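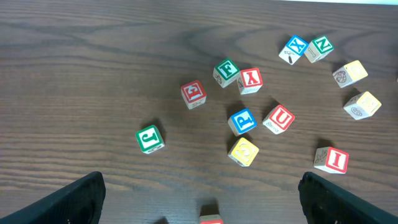
Alphabet blocks on the big table, X and N side by side

Last updated: May 13, 2021

I love alphabet blocks! I'd forgotten how much until I got a bag of them out again and spread them over the wood, and suddenly an hour was gone. Every cube has a letter on top and little pictures on the sides, so you keep turning them over to see what else is there. My friend Fionnuala Mulligan spells rude words with hers. I mostly go for names.

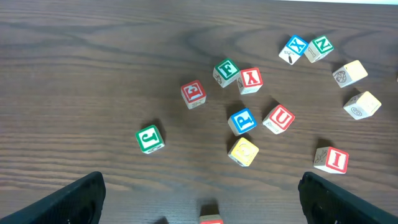
Sorting them (sort of)

I tried by color first, then gave up and went by letter - much more fun, because you start seeing words everywhere. F and Y next to each other and I'm already hunting for an L!
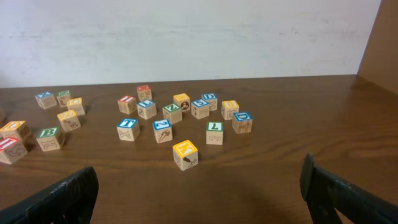 and then of course you want more of them, because one set never has enough vowels. Aqeel Dogar swears by mixing two sets together, and he's right, you get way longer words.

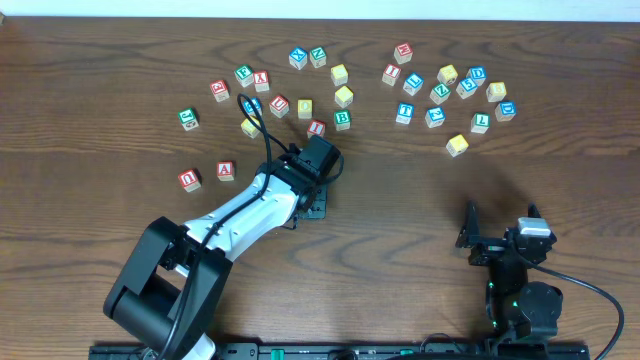

1 min read

Next I want to try a proper crossword with them, right across the table. I've got "Carroll" planned for the middle, if I can find two Rs and two Ls. Send me your best words!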